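Home Projects Year 2 About the course Contact
Search this site... Go

Swapping SIMs without the headache: my project on phone number porting

Final report, Mobile Communications module

I picked number porting because of my aunt. She changed network in September, kept her handset, kept her number (or thought she had), and then for two days half the family could ring her and the other half got a message saying the number wasn't in use. She blamed the phone. The man in the shop blamed the phone as well, and sold her a new SIM tray pin, which I still have. It wasn't the phone at all, and working out what it was took me the whole term.

So the question I started with was simple enough: when you move your number from one network to another, why do calls sometimes work from some people and not from others? I also wanted to write a help page that a normal person could follow, as the ones I found were either far too technical or were really adverts.

What porting is, quickly

Your number used to tell the phone system which network you were on. The first few digits belonged to a block, the block belonged to a company, and calls went there. Once people were allowed to take numbers with them, that stopped being reliable, so networks have to look up where a number lives now. Some look it up in a shared database before they send the call. Others send it to the original network and let that one pass it along. Both ways work fine most of the time, but they go wrong differently, and that was my aunt's problem in a nutshell! Her old network had let go of the number and the new one had picked it up, but one of the other networks was still using a stale copy of the list.

Javiera Huenchumán, who supervised me, told me early on to stop reading about it and build a small version. I moaned a bit (I'd planned a nice tidy essay) but she was right.

Building the test setup

I made three pretend networks in software and called them Sundum, Prilico and Cù. Each one has its own list of customers and its own copy of the porting list, and you can choose how often each copy is refreshed. Then there's a script that makes fake calls between them and writes down whether each call reached the right place. I wrote it all in Python, and the first version was dreadful. It treated a number with a leading zero as a different number from the same one with the country code, so nothing matched and every single call failed. I lost a whole evening to that.
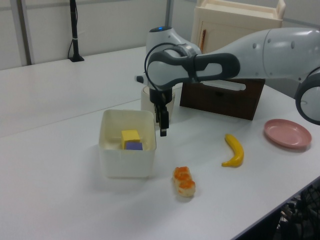
The second version stored every number in the full international format from the start and only changed it for display. If you take one thing from this report for your own coursework, please let it be that. Babatunde Sani had the same bug in his text message project and we fixed both on the same afternoon, mostly by him reading my code aloud in a disappointed voice.

After that I could get on with the proper runs. I set Sundum to refresh its list every hour, Prilico every 7 hours and Cù every 18. Then I ported a batch of numbers between them and let the script place 1396 calls over a simulated two days. The calls were spread evenly between the networks, except at night when I cut them right down, as people do mostly sleep.

What I found

The results were pretty much what the theory says, but it was very satisfying to see them come out of my own code. Calls from Sundum customers went astray only in the first hour after a port. Calls from Cù customers could go astray for most of a day. If the old network agreed to forward calls for a while, nearly all of the failures disappeared, even with Cù's slow list. I hadn't expected forwarding to matter so much, and I ended up rewriting my middle chapter around it.

I did find one odd thing. Sometimes a call went round in a loop: Prilico thought the number was with Cù, Cù thought it was with Prilico, and off it went until the script gave up. This only happened when a number was ported twice in quick succession. Mieczysław Czarnecka asked in my presentation whether real networks suffer from this, and I had to say I don't know. I'd like to find out. My pretend networks have no loop protection whatsoever, so mine is the worst case. 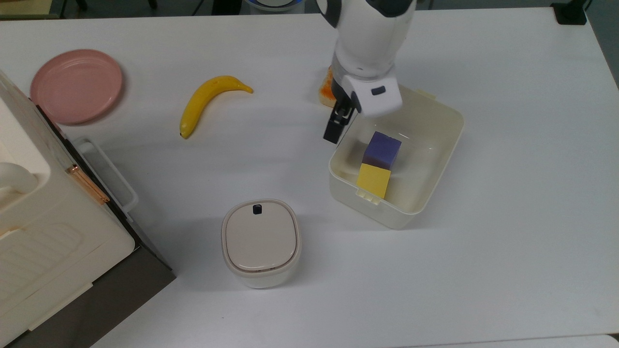
Robot arm and open storage box on a white tabletop.

The help page

For the second half of the project I wrote the guide and tried it on seven people, all of whom had changed network at some point or were planning to. Zainab Nwosu's mum was the toughest reader by a mile. She crossed out "donor network" every time it appeared and wrote "the old lot" over it, so the guide now says "your old network" all the way through.

The advice in its final form is quite short. Ask for your transfer code before you do anything else, and don't cancel the old contract yourself. Leave the old SIM in until it loses signal. When it does, put the new one in and restart the phone. Then test it with calls from people on different networks, and send a text both ways too - texts can take a different route from calls and may catch up later. If one person can't reach you, find out which network they're on before you ring customer services, and tell the adviser that straight away.

I also put in a bit on checking that the handset isn't locked to the old network, as that was the question I was asked most often. It's a separate matter from the number itself. A locked phone will refuse the new SIM however well the port has gone.

What I'd change

I'd add text messages to the simulation, and I'd start the guide much sooner. Seven readers isn't many, and most of them live in Vorkville, within a few streets of me. Tanko Ogundipe is taking the code on next term and wants to add loop protection, so the Prilico and Cù merry-go-round should be sorted by then. My aunt has read the guide and is keeping her network.

3 comments Share 7 shares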